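Cirnov Product Support
Ticket 744
Product: Plinness lacing cubes, five-piece, with Flollau cord
Category: Parts / cord and knots
Opened: November 22, 2021
Reported by: Jade Sedgwick
Bought through: Lamptey
Status: Closed, replacement cord due December

Summary
Blue cube does not run freely on the cord. Stop knot will not stay inside the recess. Other four cubes not affected to the same degree.

Original report
Set consists of a red, a green, a blue, a purple and an orange cube and one blue cord, stated length 1,000 mm. Cord is the plain Flollau type with no plastic sleeve at the tip. I have a second cord of the same type and length from a spares bag, also 1,000 mm on the label.

Fault: when the cubes are threaded and the cord is lifted by the free end, the last cube should rest against the stop knot with the knot hidden in the recess. With the red, purple and orange cubes it does. With the blue cube the knot rides up and sits outside the hole. The cube then hangs crooked and the next cube above it does not close up, so there is a gap in the finished string. If the blue cube is threaded in any other position it drags and has to be pushed along by hand.

I have retied the knot several times. I have not cut the cord or enlarged the hole. Please advise whether the fault is in the cube or the cord.

Support, first reply
Thank you. Before parts are sent we need the following.

1. Thread each cube alone on the cord, untied, and let it slide under its own weight. Note which ones stop.
2. Repeat with the second cord.
3. Check both ends of each cord for fraying. A frayed tip leaves fibres in the hole and the next pass of the cord packs them down.
4. State which type of knot is being used.
5. Photographs of the cubes and the cord on a plain surface. Please leave the blue cube as it is for now.

Do not use oil, washing-up liquid or wax on the cord. All three will make the cube slide for a short while and then collect dirt.

Customer, test results
Done as listed.

First cord: red slides. Purple slides. Orange slides. Green slides with a slight hitch near the middle of the cord. Blue stops at once and needs pushing.

Second cord: all slide, including green. Blue slides slowly but does get to the end without help.

Tips: first cord is frayed at one end, a short brush of loose strands. The other end was tight. Second cord is sound at both ends.

Knot: single overhand, pulled down with fingers only. I have not tried any other.

The hitch with the green cube is always at the same place on the first cord, so I take that to be the cord. There is a slightly thicker patch there that can be felt between finger and thumb but is hard to see.

Photographs attached. The blue cube is in all four.

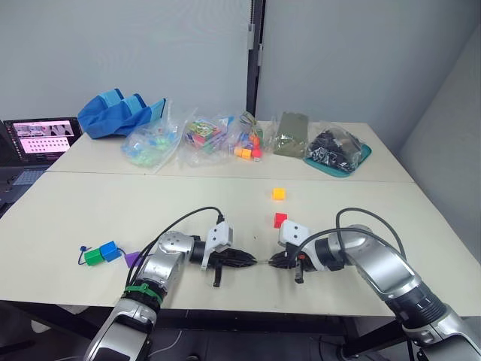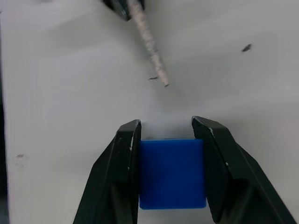
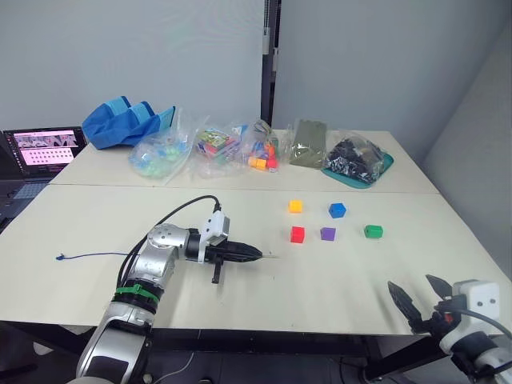
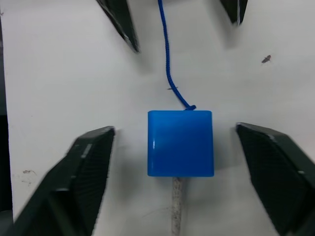
Can the cord be washed, or does washing make it swell and jam in the cubes?

Wash it by hand in cool water with the cubes taken off, and dry it flat and fully before threading. The cord does thicken while damp and goes back to size as it dries. A cord threaded damp will grip in the hole and can leave lint behind, so if a set has recently been washed, leave it overnight before looking for any other fault.

Support, second reply
Attachments received. The knot on the blue cube in the fourth photograph is sitting on the edge of the cube, as you reported.

From your test results there are two separate causes.

Cause A, cord. The thick patch is a splice in the braid. These occur where one length of yarn ends and the next is laid in during braiding. Spliced lengths are supposed to be taken out before cutting. Yours was missed. A splice will pass through a clean hole with a slight hitch, which matches what you found with the green cube.

Cause B, lint in the blue cube. The improvement on the second cord suggests that the hole is partly blocked. If the hole itself were undersized, the second cord would be expected to stop at about the same place as the first. It did not stop, it ran slowly.

Clearing the hole:

1. Take the blue cube off the cord.
2. Use a dry interdental brush, smallest size, or a pipe cleaner with the end folded back so that no bare wire is exposed.
3. Pass it right through from the plain side towards the recess side and pull it out at the far side. Do not work it back and forth. That packs the lint against the step at the bottom of the recess.
4. Repeat until the brush comes out clean.
5. Look through the hole against a window. The outline should be round, with no hairs across it.

If the plug is hard and will not move, stand the cube in lukewarm water for an hour and try again. Do not use a drill bit, a skewer or a hot needle. The wall between the hole and the face of the cube is thin and will split.

Knot: a single overhand is too small on this cord. Under load it rolls over and climbs out of the recess, and it will do that sooner if the hole is blocked and the cube is being tugged. Use a double overhand:

1. Leave a tail the length of a finger.
2. Make an overhand loop and pass the tail through a second time before closing it.
3. Wet the cord slightly at the knot only, pull down slowly on both sides, and let it dry.
4. Trim the tail to the length of a grain of rice.
5. Draw the cube down on to the knot with the recess facing it. A small push with a thumb seats it.

The recess is on one side only. If the cube is threaded the wrong way round, no knot will seat, whatever its size. The recess side can be found with a fingernail.

Customer, second results
Used a pipe cleaner. First two passes brought out a grey-blue plug of fibre, third brought out a few hairs, fourth was clean. Hole looks round against the window.

Blue cube on second cord: slides freely, same as red.

Blue cube on first cord: slides, with the same hitch as green at the same patch. That agrees with a splice.

Double overhand tied on second cord. First attempt was too far from the end and left a long tail, retied. Second attempt seated. Lifted by the free end, all five cubes close up with no gap and the knot is hidden. Shook it by hand and left it hanging from a hook overnight, no movement.

I also checked the direction of the blue cube. The recess was facing the knot all along, so that was not the cause.

Two points remain. First, I would like the spliced cord replaced. Second, what should be done with the frayed tip, on this or any later cord? The instructions in the box stop at "thread cubes in any order".

Support, third reply
Replacement: one Flollau cord, 1,000 mm, blue, to be sent from the December batch. No return needed for the spliced cord. It can be cut at the splice and the longer part kept as a short cord if that is useful.

Frayed tips: cut back to sound braid with sharp scissors, at a slant. Then one of the following.

- Wind a strip of clear tape tightly round the tip, one and a half turns, and trim it to a point. Lasts well indoors. Replace it when it lifts.
- Dip the tip in PVA glue, roll it between finger and thumb to a narrow point, and leave it to cure hanging down. Takes a day. Stiffer than tape and better for small hands.

Do not melt the tip. The cord has a cotton core under the outer braid and will char without sealing. Superglue is not advised either, as it wicks up the cord and leaves a brittle section that snaps.

Leave the finished tip no thicker than the cord itself. A fat tip will scrape the hole on every pass and you will be back to lint.

Storage: hang the cord or coil it loosely. Wrapping it tightly round a cube sets kinks into it, and a kink behaves much like a splice when a cube comes to it.

Customer, final entry
Tip on first cord cut back and treated with PVA, cured overnight and passes through all five cubes. Will keep it for sorting games and use the second cord for the full string until the new one arrives. Happy for this to be closed.

Internal notes
Fault codes: cord splice (confirmed by feel, customer end), lint blockage (cleared), knot type (corrected).
Cube: no fault found. No replacement cube issued.
Lamptey informed of the splice so that remaining spares bags can be checked by hand before sale.
Instruction leaflet: request raised to add the double overhand and the direction of the recess. Line 2 of the threading section to be reworded.
Reopen if the December cord shows the same patch.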